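Endang Liew has specified kitchen storage for Jakon for 3 years, mostly for rental apartments where depth is limited. We spoke in September about shelf spacing, a subject she considers badly served by standard catalogs.

"Most units are drilled for plates," she said. "Then people put bowls in them and lose half the height."

Her usual method is to measure the tallest stack a household keeps, add clearance for a hand, and fix the shelf there. Adjustable pins are acceptable – she prefers them in metal – but she finds that few tenants ever move them. 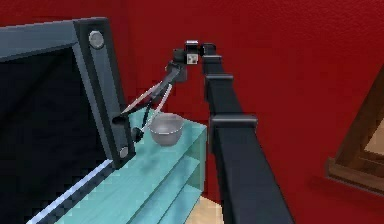

Load is the second question. Liew works from the heaviest item, filled, and assumes it will be set down near the front edge. A small silver bowl on a translucent teal shelf unit is an easy case for weight, she said, and color is the harder part. "Tinted shelves change how the contents look. Some clients like that until they're looking for a lid."

Her current project, in Pusau, covers 7 kitchens with a shared parts list. The widest cabinet is 918 millimeters, and she has asked for a center support.

"Without it you get sag," she said. "The doors still close, so it goes unreported."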